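Home | Tickets | Parts | Contact

Ticket 1129 - foam letters, set incomplete / sorting problem
Opened by: Bogdan Piątek
Status: open

Letter set from Brondik, ordered for the Flomidcombe reading table. Three round plates, kids sort letters onto them by color. Problem - lowercase ones get mixed up, b / d / q all the same once turned round. Also think we're short some. Box says full alphabet, only eleven on the table right now.

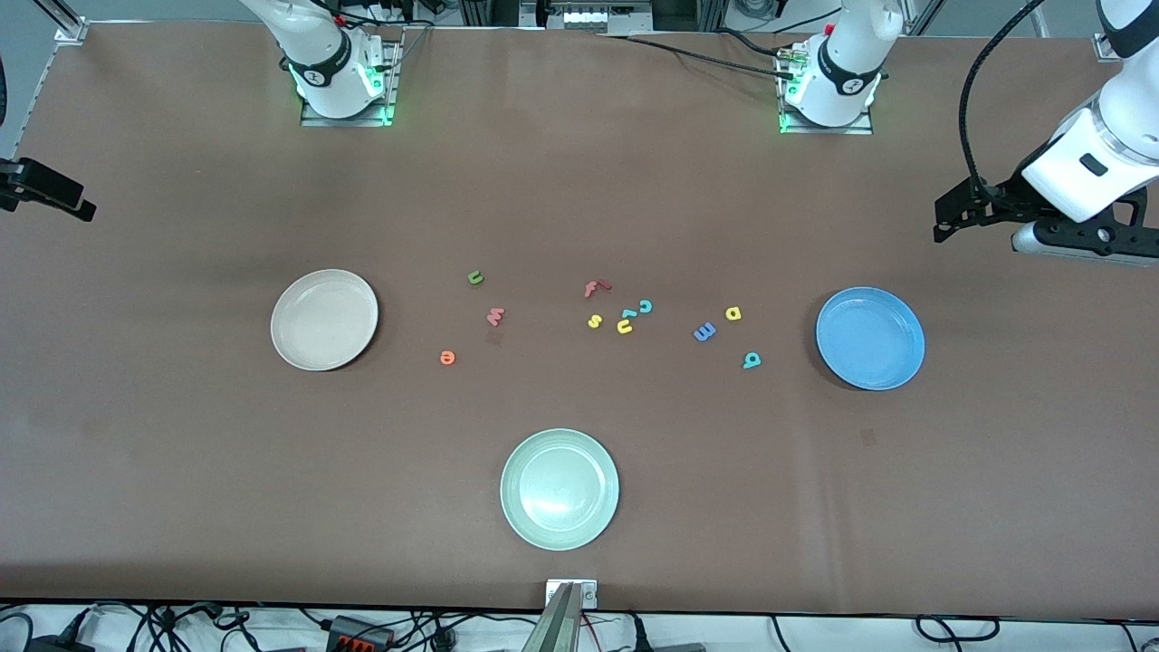 Bronisława Krawczyk: Same trouble with our set in July. Check the box liner before you report anything missing, ours had letters stuck flat in the fold. For the b/d thing, put a dot of marker on the bottom edge of each one.

Checked liner. 2 more in there, thanks. Still not a full set.

Tried marker on a spare. Rubs off on the foam after one session. Trying a pen from Kuusisto next, supposed to be permanant.

Other thing - blue letters on the blue plate are hard to pick out. Kids skip right over them. Want to swap that plate for a different color if Brondik will do singles.

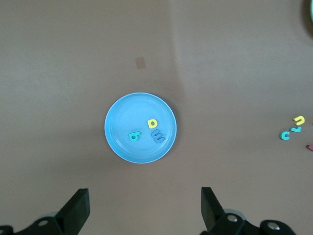
Light-blue plate, three letters on it, dark blue one blends in.

Dec 21, 2023 - Brondik replied, no single plates, sets only. Asked about the missing letters seperately. Ref 147. Leaving open til they answer.

We use cookies to keep you signed in. Accept | Settings
Contact the parts desk | © Bromton | Back to top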